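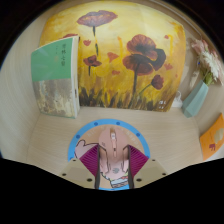
Ghassan Fakhoury thinks the second batch split on account of the water, and he told me so before I'd even got my apron on. His words, more or less: you changed the water, you changed the walnut ink, stop blaming the gum. He may have a point! I did switch from the jug to the tap at the Zemstead sink, and the tap there leaves a white crust on everything.

July 30, 2022. Walnut ink, batches two and three.

Batch two is the one with the skin on it. 400 grams of husks (the last bag from December, frozen since then, a bit mushy), simmered all morning with the lid off, strained through the old pillowcase, then simmered again until it coated a spoon. Lovely color going in, like strong coffee. Once the gum arabic was stirred through I got a stringy layer on top and a thin, pale ink underneath. It still writes, sort of, but it feathers badly on the Jolar paper and the downstrokes dry with a hard dark edge.

Batch three has the same husks, jug water, and the gum soaked overnight first instead of being dumped in dry like I did last time. No strings so far. I put 27 drops of clove oil in the whole jar, which smells like a dentist's office, but the spring batch grew fur in a month and I'm not going through that again.

Swatches for both are pinned up over the radiator. On the Jolar, three is clearly warmer than two. On the cheap Ibarra pad I can't tell them apart - maybe a little more shine on three when you tilt it toward the window. Abelardo wants a strip kept in the dark and another one taped to the glass so we can compare fading, and I've cut those but not labeled them yet (label them!!).

Dip pen test: the broad nib is fine with three, the pointed one clogs after a line or so. I thinned a spoonful with jug water and that helped, though now it's paler than I'd like for envelopes. Might try a finer strain before I thin the lot. Abelardo Acuña has a silk screen offcut he says I can have.

Ghassan, if you're reading this, I haven't tested your water idea properly. I changed the gum AND the water, so all I know is that three came out better. Batch four gets tap water and soaked gum, everything else left alone, and then you can gloat or not.

Still to get: more gum, small jars with lids that really close, a pillowcase that isn't mine. Husk bag for four is in the freezer door, behind the peas.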